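Speaker notes -- "Getting a Canopy Up Before the Rain" (Saturday morning session, 40-minute slot, leave time for questions)

Slide 1. Title

Good morning, everybody, and thank you for picking the nine o'clock session when there is a perfectly good hotel breakfast still going on downstairs. I see some of you brought it with you, good for you. I've been a project manager on the architectural steel and glass side for most of my working life, and I want to spend our time together on one job, the entrance canopy at Likov Station, because I think I learned more from that canopy than from any of the bigger ones that got into the magazines.

(Wait for the latecomers. Say hello to the back row.)

Slide 2. Where we are

For those of you who don't know the site, Likov is a transit station with an older brick concourse and a new housing block going up right beside it. The owner, Toivonen, holds both parcels and wanted a covered walkway tying the two front doors together. So that was our contract: the canopy, the glazed screen on the windward side, and the handrails down the ramp. The block itself belonged to another trade package, and we'll get to how well the two of us talked to each other. (Pause here, people usually laugh.)

The canopy is 617 feet from end to end. It isn't straight, either. It bends once at the bike parking and again where the ramp starts, and both of those bends came in after the award.

Slide 3. The award

I like to tell younger estimators that the day you get the award letter is the day you should reread your own bid. We had a lovely lunch instead! Then we came back and found that we had carried the drainage as if all the water could run to the street side, and the city wanted it taken back to the planting beds. That meant gutters inside the edge beam, and that meant a deeper edge beam, and the architect had drawn a very thin one and was quite fond of it.

We went back and forth for most of March. What we ended up with is a tapered beam, deep at the columns where the downpipes are and thin at the tips where everybody looks at it. I still think it's the nicest thing on the job, and it came out of a plumbing comment.

Slide 4. Survey first, then survey again

Please, if you write down one thing this morning, write this down. The brick wall at the concourse was drawn as flat. It had been drawn as flat on every set since the station opened, and every consultant had copied it faithfully. We put a scanner on it and it was out of plane by 2 inches at the north corner. Now, 2 inches doesn't sound like much over a wall that long, but our brackets had slotted holes good for a fraction of that.

We caught it before fabrication, thank goodness. I'd like to say that was our procedure, but the survey crew had a free afternoon and asked if we wanted anything else looked at. It is our procedure now.

(If time is short, skip the bracket detail and go straight to the glass.)

Slide 5. The glass

We used Clurnex panels for the roof, with a printed dot pattern for shade. The questions I always get are about the pattern, so let me get ahead of them. The dots get denser toward the housing block, where people have windows looking down on the canopy and the owner wanted less glare going up at them in the afternoon. There are 8 different panel prints. We started with a great many more and talked the design team down over a couple of long meetings, because each extra print is an extra spare the owner has to keep in a storage room for the next thirty years, and somebody has to know which one is which.

Ask about storage rooms early. I mean it. The one on the Likov drawings turned out to have a duct running through the middle of it.

Slide 6. Shop work

(Slow down here, this is the part the fabricators came for.)

All the small connection parts went through the Fuka shop, which is a wonderful place to visit if they'll have you. There were 2000 brackets and clips on this job once you include the handrail pieces, and they don't look very different from each other when they're lying on a bench. 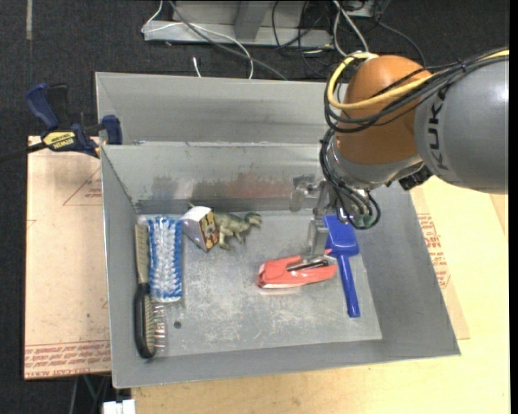

What helped us was agreeing on the marking before a single piece was cut. Each part carried the grid line, the level and a letter for left or right hand, stamped on the face that would be hidden after assembly. The galvanizer told us how deep to stamp so the marks would still be readable after dipping, and we would never have known to ask. We also shipped in installation order, one bay to a crate, with the heavy plates on the bottom. It costs a little more in the shop and I would pay it again tomorrow.

Slide 7. Working next to the neighbors

I promised I'd come back to this. The block's scaffold stood right over our last bay for longer than either schedule showed. We had a standing call with their site team every week, and we were all very polite on it, and the scaffold stayed where it was. In the end we turned the sequence around and built from the station outward, leaving that bay for the finish. If I had it to do over, I'd ask to walk their site with them in the first month -- boots on, drawings in hand -- and mark our crane positions on the ground with paint.

Slide 8. Questions

The bracket schedule and the marking key are in the handout. Take one for a colleague if you like, there's a stack by the door. Now, who's first?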